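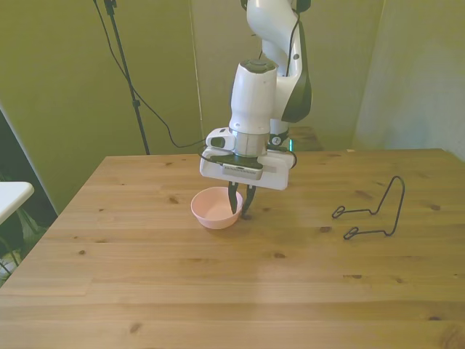
Small Bowl

A small bowl is a round, open dish, wider than it is deep, and it's the piece of tableware I'd save first if my kitchen floated away. I'm writing this entry for the Irutside household encyclopedia, where they let us contributors ramble a bit (thank goodness!).

Size and shape

Mine hold about 600 milliliters when full to the brim, though you'd never fill one that far. A shallow bowl with a rim that flares a little is easy to pick up by the edge, and it tips nicely for pouring out the last of the cereal milk. Deep ones are better for soup – I won't fight anyone over that.

Materials

Ceramic, glass, wood, metal and plastic are the usual choices. I grew up with plastic and still love it for kids, picnics and anything near a tile floor. Pale colors like pink look sweet on a pine table, but go easy on the tomato sauce, it can leave an orange shadow that hangs around for months.

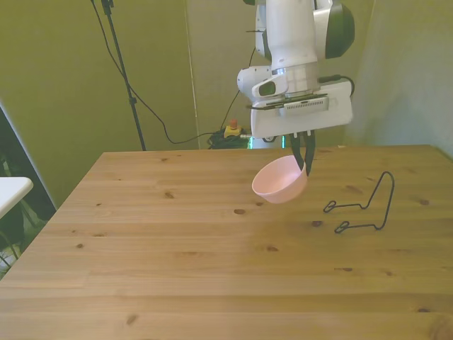
Narayanan Reddy wrote in to say that I'm too soft on plastic, that it holds on to grease, and that a bowl washed in lukewarm water might as well not be washed at all. Fair point! I use hot water and a good squirt of soap now, and I check the inside with a fingertip before it goes to dry.

Drying and storing

Wire stands and racks let air get at both sides of a bowl, and I've been a fan ever since I bought a black one at the Jillotstead market in November. Lean the bowl so the inside slopes down and the water can run off.

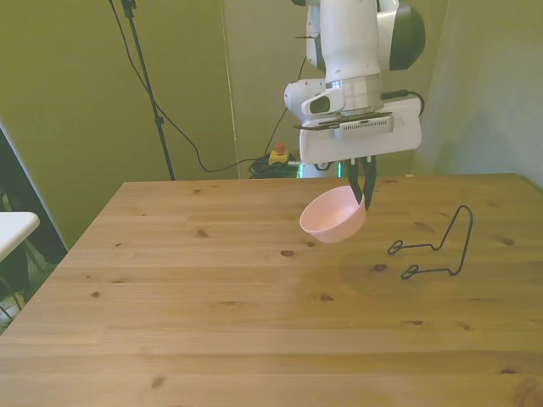
A bent-wire stand takes up hardly any room, too, so it can live on the table between meals if your counter is as tiny as mine. Once they're dry, bowls of the same size nest in a stack. I keep mine to six high, and the chipped one goes on the bottom.

See also: Dish rack; Plate; Saucer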